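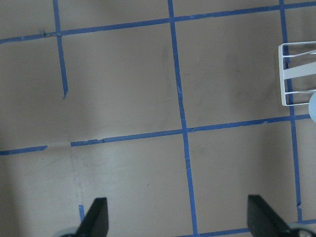

The tape comes up easily enough, one of last month's helpers told us, but getting your knees to forgive you takes until Sunday. We have passed that on to everyone who has asked what the work is like, and we still had more sign-ups than knee pads, so please don't be put off.

April
By the Flernis Hall floor team
2 min read

We are looking for 6 people to help us plan, tape and test the floor for the spring swap at Flernis Hall. If you have ever come to the swap you will know how it goes once the doors open – strollers, boxes of dishes, someone with a rolled-up rug over one shoulder – and you will know that it all depends on people being able to find their own square. Every table holder gets a cell marked out on the floor in blue painter's tape. We do it by hand, with a tape measure and a good deal of talking, and we have never managed a perfectly straight line in our lives. That is fine. A line that leans a little still tells you where your neighbor's teapots begin.

What you would be doing

Mostly you would be laying tape, and going back over the places where it has worn, torn or started to lift. Last time we marked out 478 squares over the two halls, and by the second morning a fair number of the lines needed patching where carts had gone over them. You would also help us try out the layout before we settle on it, walking the aisles with a full cart and telling us frankly where you got stuck. The Beaulieu room is the tricky one. It has a narrow door and we have changed our minds about it every year.

Who we would love to hear from

Anyone over sixteen, really. You don't need to have done this before, and you don't need to bring anything except comfortable pants and shoes you can kneel in. If kneeling is hard for you, please write anyway! We need people on the measuring end, people to call out numbers from the plan, and people to push the carts. Folks from the Jurik Street sewing circle tend to be wonderful at this, but so are plenty of people who can't sew on a button.

Times and thanks

Taping starts at 9 in the morning on Sunday and we hope to be done by four, with a long lunch. Soup and bread come from the Titora kitchen across the yard, and there is always a vegetarian pot. We can't pay a wage, but every helper gets a free table at the swap and first pick of the squares, and we cover bus fare both ways.

How to sign up

Leave a note at the Flernis Hall desk or call extension 1178 in the evening. Tell us your name, whether you would like floor work or standing work, and anything you can't eat. We'll call you back within 2 days, and if all the places are gone we will gladly keep your name for the fall.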